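Bench notebook — teardown cell
26th March

Entry by Florencio Rivas

Started the day meaning to tidy one paragraph of the cell rules and ended up rewriting most of them, and I enjoyed it far more than a person should. Writing it all down while it's fresh. Steiner wants a version we can hand to the Davier people when they take over the second bench in September, so please scribble on this.

Where we were: the old rules came over from the Astus job, which was all flat parts on a flat table. Plenty in there about keeping hands out of the work area, very little about reaching down into a metal box with walls on every side. A tower case changes things! The arm can be perfectly well behaved and still be in a bad spot, because the way out is straight up and almost every other direction is steel.

So the first new rule is about the exit. Before any move into a case, the program has to have a named retreat point above the rim, and the arm goes there and nowhere else on a stop-and-recover. No clever sideways escapes. We had two different retreat heights in two different scripts (both mine, sorry) and now there's one, kept in the Stastach settings file where everyone can see it.

Second, speed. Free moves outside the case stay as they were. Inside the rim we're capped at 30 mm a second, and that goes for jogging by hand as well as for running a program. I know it feels like treacle. I ran both ways in my head all through lunch and I still think treacle is right while we're learning where the cables sit.

Third, and my favourite: cables belong to the risk check. We used to walk round the bench looking at the fixture and the clamps and call it done. Now whoever is on shift looks at the arm's own cabling as well, with the arm at its lowest working pose, and asks whether any loop could catch on the rim or on a bracket inside. Takes a minute. Do it again after anybody touches the gripper or the camera mount.

Smaller things, same spirit:

Mains lead off the tower and out of reach before it goes on the bench. Then leave the power supply shut. We never open power supplies in this cell, by arm or by hand, and I've put that in capitals on the sheet.

Wrist strap on for anybody handling boards or memory. The strap comes off before you go back to the pendant.

One person has the pendant. If you want something changed, ask them. Shouting "stop" counts from anyone.

Fixture plate goes to the left of the tower and gets checked for movement before the first run of a shift. A plate that has crept a few millimetres will have us blaming the vision for a whole afternoon.

Log every stop, including the silly ones. There are 2,000 lines in the old log and hardly any say why the arm was stopped, so it's nearly useless for deciding anything. New log has a column for the reason and it can't be left blank.

I'd like 100 logged cycles under these rules before we argue about loosening the speed cap. Good argument to have, just not yet.

Rule one and rule three are the ones to keep in mind with these two, arm down over the board and the fixture plate alongside:

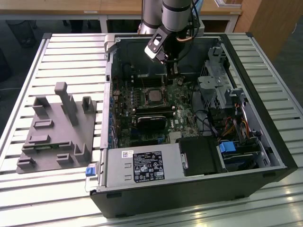
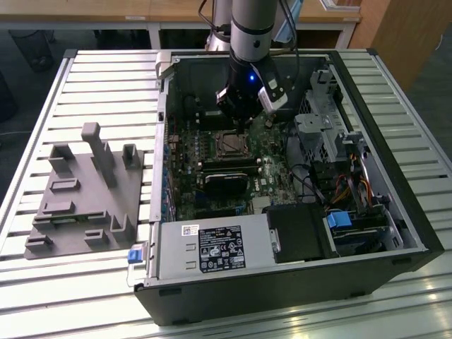

Still open

Who signs off a change to the retreat height? I've put "two people, one of them not the author" for now. Steiner thinks one is enough if it's tested at low speed first. Happy to be talked round.

Gripper force. The sheet says "lowest that holds the part", which is true and no help to anybody new. We need a number per part, starting with memory modules. I'll draft a table and leave gaps for the ones we haven't measured.

Case edges. Bare metal rims are sharp, and reaching over one to free a connector is exactly when people forget. Gloves or rim tape? Gloves get in the way of the wrist strap, so I'm leaning towards tape — need to check it doesn't upset the clamp.

Printed copies: 4, one for each side of the bench. Old Astus sheets to come down the same day, or we'll have people quoting both.

Next: read the whole thing aloud with somebody who hasn't used the cell and mark every place they ask what I mean.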